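Scanning old negatives: am I wasting my evenings?

harpreet_b
Hello all, hope everyone is keeping warm. I inherited my uncle's negatives over the holidays, four shoeboxes of them, mostly black and white with some color from later on, and I have been trying to work out the best way to get them onto the computer. I started with the flatbed in January and I'm getting through one strip in the time it takes to drink a cup of tea, and I drink my tea slowly! The scans look fine to me on the screen but a bit mushy when I zoom in. He was a lovely photographer (lots of harbor pictures, lots of dogs) and I'd like to do right by him. Should I carry on, or is it time to try copying them with the camera and a macro lens like everybody seems to be doing now?
Harpreet Beaulieu

tivik_shooter
Oh what a nice thing to inherit. I'd go with the camera, no hesitation. I did my own the same way last winter, with a light pad, an old macro lens and a copy stand I got secondhand from a fellow in Chambi, and once it was all lined up I could do a whole roll before supper. The grain is crisp right into the corners. The lining up is the fiddly part — put a small mirror where the negative goes and move things until the lens is looking straight back at itself.

Sutrisno Sopacua
I'm going to disagree with my friend above, gently. For the black and white, yes, use the camera. For the color I'd stay with the flatbed. I spent most of a month trying to invert color negatives by hand and every one of my relatives came out looking seasick. The scanner software isn't perfect but it gets the orange mask out and gives you a sensible place to start from. Also, how big are you going to print? If these are going in a family album then the mushiness you see at full zoom will never show up.

tivik_shooter
Fair point on the album, but I don't agree about the color. Photograph a bit of the blank film edge first, set your white balance from that, and then invert. Mine came out very decent and I'm no wizard at the computer.

Sutrisno Sopacua
We will have to agree to differ on that one! I did try the film edge trick. Maybe my light pad was to blame, it was a cheap one and rather green.
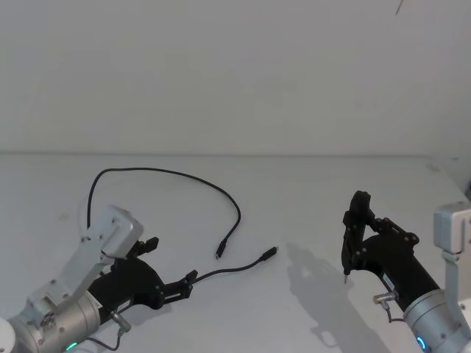 Film and Darkroom > Scanning and Archiving
Page 2 of 2

Aiman H
Coming in from the other side, I think the light matters more than which camp you're in. A cheap pad will ruin color whatever else you do. I changed mine for a better one and didn't have to relearn anything, the skin tones simply fell into place. And please buy a rocket blower before you buy anything else. I have spotted dust out of skies by hand until my eyes crossed, and I don't wish it on anybody.

harpreet_b
Thank you all so much, this is far more help than I expected. I got a bit brave last night and borrowed a macro lens from my neighbor. I did frame 63 (my uncle numbered everything in pencil, bless him) both ways and there really is a difference in the rigging on the boats. On the dog pictures I can't tell them apart. What do you all do about curling, though? Some of these strips want to roll up like a window blind.

hafiz_s
Put them in sleeves under a heavy book for a week or so. I use the dictionary. Don't be tempted to iron them, I have seen that suggested and it made me wince.

One more thing while I'm here, please sort out your file names now. I let the camera number mine and I ended up with 3814 files and no idea whose wedding was whose. Box, strip, frame is all you need, and then whatever was written on the envelope.

Sutrisno Sopacua
Seconding Hafiz on the names. And do keep the envelopes, even the tatty ones. My father's had little notes on the back about the weather and what he'd paid for the film, and I enjoy those nearly as much as the pictures.

harpreet_b
The envelopes are staying, don't worry. Black and white on the camera, then, and I'll scan the color for now and have another think when I've saved up for a nicer light pad. I'll post a few of the harbor ones once I've got the first box done — there's one with fog coming in that I'm very fond of.

tivik_shooter
Please do, I'd love to see the fog one. And try the film edge trick at least once, for me!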